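「一年着なかった服」という基準への小さな反論
2021年10月10日

私の母語には「衣替え」にぴったり合う言葉がありません。夏の服をしまい、冬の服を出すことは、もちろん私の国でもします。しかし、その作業に名前はなく、決まった時期もありません。寒くなれば、寒い朝に慌てて箱を開けるだけです。日本語を勉強してこの言葉を覚えたとき、生活の中の小さな仕事に名前があるのはよいことだと思いました。名前があれば、その日のために時間を空けることができます。

ところが最近、衣替えについて日本語の記事を読むと、ほとんどの場合、途中から「捨て方」の話になります。しまう前に減らしましょう、と書いてあります。そして必ず出てくるのが、「一年着なかった服は、これからも着ない」という基準です。Rullarという家事の記録アプリを使っていますが、このアプリも季節の変わり目に同じような通知を送ってきます。「この服は一年間着ていません。手放しますか」という質問です。答えは「はい」と「あとで」の二つしかありません。「いいえ」がないことに、私は少し驚きました。

この基準について、私は前から疑問を持っています。今日はそのことを、できるだけ順序よく書いてみます。

最初に断っておきますと、私は物をたくさん持ちたい人間ではありません。部屋が狭いので、服は洋服だんす一つと、ベッドの下の引き出しに入るだけと決めています。入らなくなれば、何かを出します。ですから、減らすこと自体に反対しているのではありません。疑問なのは、一年という数字と、「着たかどうか」という測り方です。

まず、一年という長さについて考えます。一年の中に、四つの季節は一度ずつしか来ません。ある年の五月が寒ければ、薄い長袖のシャツの出番はなくなるでしょう。次の年の五月が暖かければ、同じシャツを毎週着るかもしれません。たった一度の季節で、その服が必要かどうかを決めるのは早すぎると思います。果物の木でも、よく実がなる年と、あまりならない年があります。一度実がならなかったという理由で木を切る農家は、あまりいないはずです。

この一年半ほどの暮らしを考えれば、もっとよく分かります。外で人に会うことが減り、私は仕事用の上着をほとんど着ませんでした。去年の基準で判断していたら、私は上着を全部手放していたことになります。先月、久しぶりに職場の集まりがあり、紺色の上着を着ました。袖を通したとき、自分の肩がこの形を覚えていたような、不思議な気持ちがしました。新しい上着を買うためのお金も、店を回る時間も必要ありませんでした。

次に、「着たかどうか」という測り方についてです。服には、着る回数では測れない役目があります。喪服はその一番はっきりした例です。喪服を一年着なかったのなら、それは幸せな一年です。大掃除のときだけ着る古いシャツ、熱を出したときに着る柔らかい寝間着、急に泊まることになった友人に貸すための部屋着も同じです。これらの服は、待つことが仕事です。消火器を一年使わなかったという理由で捨てる人はいません。

もちろん、「そういう特別な服は例外です」と言われるでしょう。記事にも、たいていそう書いてあります。しかし、例外を一つずつ認めていくと、私のたんすの中身は半分近くが例外になってしまいます。例外がそれほど多い規則は、規則のほうを直したほうがよいのではないでしょうか。

私が住んでいるNisoraの駅の近くに、Flukenという古着の店があります。小さな店で、二階が直しの作業場です。以前、そこで3,000円ほどの毛糸のカーディガンを買いました。買った年の冬はとても気に入って着ましたが、翌年は一度も着ませんでした。色が急に派手に見えたのです。その次の年も着ませんでした。捨てようと思って袋に入れたこともあります。けれども、三度目の冬に何となく出してみると、前より自分に似合うように思いました。カーディガンは変わっていません。私が少し年を取り、髪が短くなり、ほかの服が地味になっていたのです。それから今年で六年になりますが、今では一番よく着る冬の服です。

この経験から、私は服と人の関係には休みの期間があると考えるようになりました。本棚の本に似ています。読んでいない本を全部捨てる人は少ないですし、十年前に読んだ本をもう一度開くと、前には気づかなかった一行に出会うことがあります。服についてだけ、なぜ私たちはこんなに急ぐのでしょうか。

一つの答えは、たぶん「すっきりする」という気持ちです。これは私にもよく分かります。袋を三つ出した日の夜は、体まで軽くなったように感じます。ただ、この気持ちは長く続きません。そして、空いた場所は静かに人を誘います。空いているから買ってもよい、と思わせるのです。私の勤め先の近くのMorrisonという商業ビルでは、不要な服を持っていくと割引券をくれる期間がありました。私も一度利用しました。古いズボンを二本渡して、割引券をもらい、その足で新しいズボンを買いました。帰りの電車の中で、自分が何をしたのか考えて、少し恥ずかしくなりました。引き出しの中は、朝とまったく同じ量でした。

捨てる技術を教える記事は多いのに、持ち続ける技術を教える記事は少ないと感じます。しまう前にきちんと洗うこと。汗の跡が黄色くなる前に気づくこと。伸びやすい服は掛けずに畳むこと。ボタンが緩んだら、取れるまで待たないこと。こういう知識は地味で、写真にしてもあまり美しくありません。それでも、毎日の暮らしを本当に助けてくれるのは、この種類の知識だと私は思います。

服を畳むことについても、一つ書いておきたいことがあります。私は長い間、畳むのは場所を節約するためだと思っていました。しかし、一枚ずつ畳んでいると、その服の状態が自然に目に入ります。襟が弱くなっている、脇の縫い目が少し開いている、思っていたより色がきれいだ、というようなことです。畳む時間は、服を診察する時間でもあります。急いで丸めて引き出しに押し込んだ服のことを、私たちは何も知りません。知らないまま「一年着なかった」という数字だけで別れるのは、会わなくなった知り合いの連絡先を、確かめずに消すことに似ています。

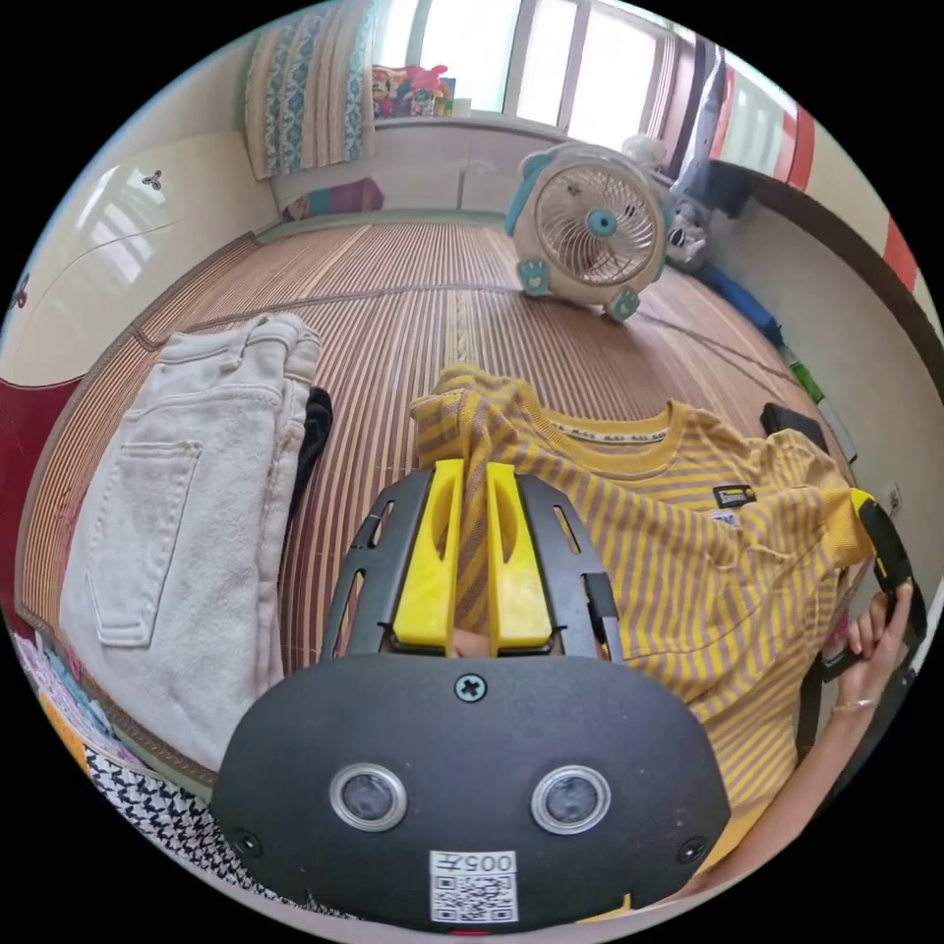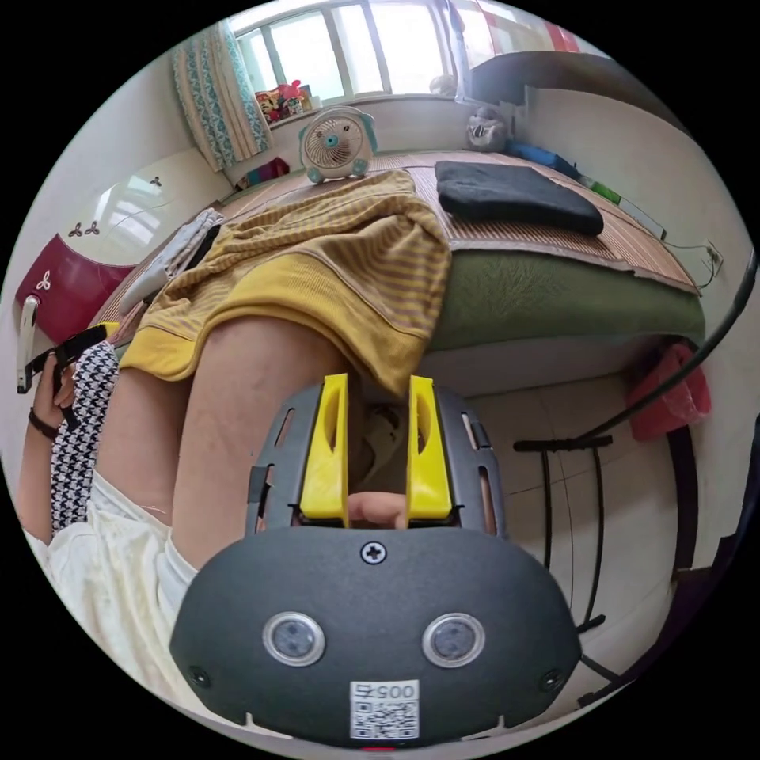
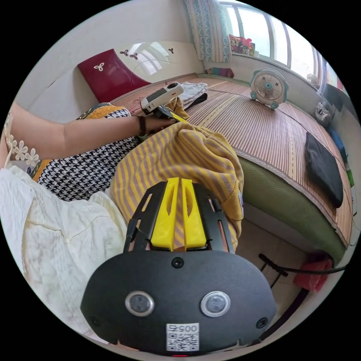

では、どんな基準ならよいのか、と聞かれるかもしれません。私は、完全な答えを持っていません。ただ、自分の家では次のようにしています。迷った服は捨てずに、引き出しの一番手前に移します。毎朝目に入る場所です。そこに置いてもどうしても手が伸びないなら、その理由を考えます。首がちくちくするのか、合わせるズボンがないのか、しわが気になるのか。理由が直せるものであれば直します。Flukenの二階では、簡単な直しなら安く引き受けてくれますし、糸と針で自分でできることもあります。理由が直せないもので、しかも自分がそれを残念に思わないなら、そのとき初めて手放します。

時間のかかるやり方です。忙しい人に勧めてよいのか、自信がありません。小さい子どもがいる家では、服はすぐに小さくなりますから、また別の考え方が必要でしょう。引っ越しの前の日に、一枚ずつ理由を考えている余裕もないと思います。そのような場合に、一年という分かりやすい線が役に立つことは認めます。迷うことに疲れた人にとって、誰かが引いてくれた線は親切なものです。

しかし、その線はあくまで疲れたときのための手すりで、みんながいつもつかまって歩くべきものとは違うはずです。アプリの通知に「はい」と「あとで」しかないことが気になったのも、そのためです。持っていたいという返事は、いつも延期として扱われます。持っていることが、まだ決断できていない状態のように見られるのです。私は、持ち続けることも一つの決断だと考えています。毎年洗い、畳み、場所を与えるのですから、捨てるよりもむしろ手間のかかる決断です。

日本語には「寝かせる」という言い方もあります。パンの生地にも、お酒にも、文章にも使うそうです。この文章も、下書きを二週間寝かせてから書き直しました。服についてこの動詞を使ってよいかどうか、辞書を見てもよく分かりませんでしたが、私は使いたいと思います。今年の衣替えでは、緑色の麻のシャツを寝かせることにしました。この夏は一度も着ませんでした。Rullarにはまた通知が来ていますので、しばらくは「あとで」を押し続けるつもりです。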